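Take 103

Shift started at seven and she was already behind. Coffee on the windowsill, coat on, sleeves shoved up past the elbow. Strap on the left wrist. Cables. Wait for the lights – green, green. Go.

The job that week was notebooks. Before that it had been spoons, and before spoons a whole September of folding napkins, which she still did in her sleep, thumb and finger closing on nothing over the blanket. Budadura paid by the good take. A good take was 30 seconds, no dropped object, no bumping the table, no stopping to think. The thinking was what killed you. The software saw it as a pause and the robot would learn the pause too, would stand there someday in somebody's kitchen in Larirholm with its hand out, wondering about her rent.

So. Reach, open, close, lift, turn, set down. Hands back. Again.

She had learned to forget her fingers. That took a month. The first days she kept trying to feel the cover through the pads, and there is nothing to feel, just the squeeze in your own palm and then the thing is up or it isn't. Beltrán had told her to pretend her arms were longer. Beltrán was gone by August, to Plavodico, better money, chairs that went up and down.

Take 88. Take 89 no good, slipped. 90.

Her mother thought she taught children. It was easier. What do you do all day, Marisol? I show them how to pick things up. And do they learn? Slowly, Mamá. Are they nice to you? They're quiet.

97. 98. The shoulder starting. She rolled it between takes, quick, before the beep.

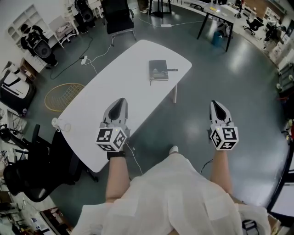

Slower on the left, Beltrán used to say, the left one copies you worse. And don't be pretty about it. If you do it pretty every time it only knows pretty, and then one day the book is crooked and it's lost. Do it tired. Do it like you're late for a bus.

She was always late for a bus. So that part was fine.

The notebook was hers, or had been. She'd brought it in when the one they gave her lost its cover on a Monday and the request for a new one went up to wherever requests went. There was writing on the first 16 pages, a letter she had started to her brother and not sent. Closed, it was an object. It had a nubmer in the system. It had been lifted and turned and put down something like 600 times and she hadn't read a word of it since summer.

101. Left hand in, right hand wide, bring it round. Close. Lift.

102.

On 103 she stopped. She hadn't planned to. Left hand over the book and she just stood, the grippers open, and thought about the second page, the part where she asked him if he still had the dog. Three seconds. Five. The beep would come and the take would be trash and her average would drop and there'd be an email.

Then she put the right one down too, slid a pad under the edge of the cover, lifted it. Badly. It flopped back. She tried again, and it stayed, and the left came in and held the page flat, and there was her own handwritting, small and leaning.

Beep.

The screen asked what it always asked. Keep or discard. She read down to the dog, standing up, arms out in front of her like a sleepwalker.

Keep, she pressed. With her elbow, because her hands were full.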